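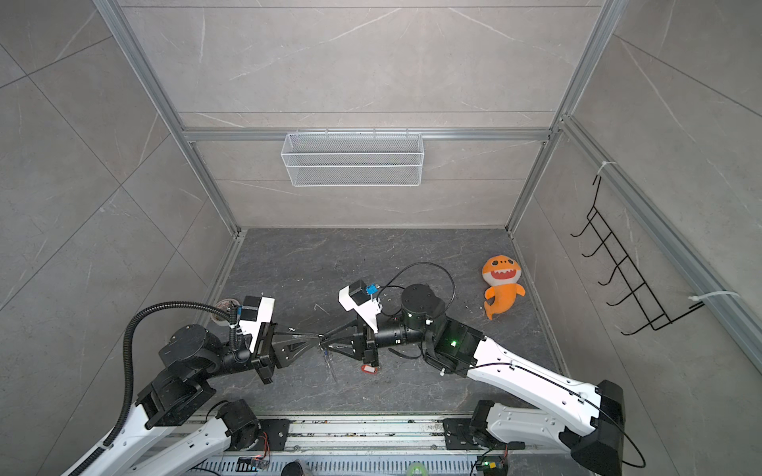
A mesh basket on a crossbar: air gets in on every side.

Getting the smell out of hockey kit

Anyone who shares a house with a hockey player knows the bag. It sits in the hall, zipped, minding its own business, and by teatime the dog has moved upstairs.

Empty the bag the minute you get home. I know you are tired and there is a third period on the telly. Kit left zipped up overnight will smell of it until April, and so will the car.

Hang everything up. Gloves go fingers up, palms pulled open, with a bit of old hose pushed down each cuff if you can't get air in any other way. Shin pads want their liners out. Skates want their insoles out and the tongue yanked forward, and the blades wiped with a dry cloth before you put the soft covers on. Hard guards are for walking in. Leave them on overnight and you'll be paying someone to grind off the rust.

A fan does more than heat. Walid Nassar, who has played in goal at Stamemora for longer than his knees would like, once dried his chest protector against a radiator and ended up with something the shape of a radiator. Cold air, low speed, one night.

Washing: most soft pads will go in the machine at 30 degrees if you do up all the Velcro first. Miss one strap and it will find your best jumper. Put the lot in an old pillowcase, use half the liquid you think you need, and skip the softener, which coats the fabric and keeps the sweat in. Leather palms stay out of the machine altogether.

For gloves and helmets I use a spray of 50 ml white vinegar to 200 ml water. You will smell like a chip shop for an hour or so. Considering what you smelled like before, take it as a compliment. Wipe the visor with plain water and a soft cloth only - kitchen roll scratches it.

The bag itself gets forgotten. Turn it inside out over the bath, scrub it with a nail brush, and leave it on the line for a full day. A Treltesell bag has a stiff base that lifts out, and under mine I found two pucks, a sock and most of a banana.

Tape: peel the old stuff off the stick blade once it goes furry. If it leaves glue behind, a dab of cooking oil shifts it, but get every trace of the oil off afterwards or the new tape will slide about.

Mouthguards go in cold water with a toothbrush. Hot water will bend them, and then you'll be chewing on somebody else's jaw.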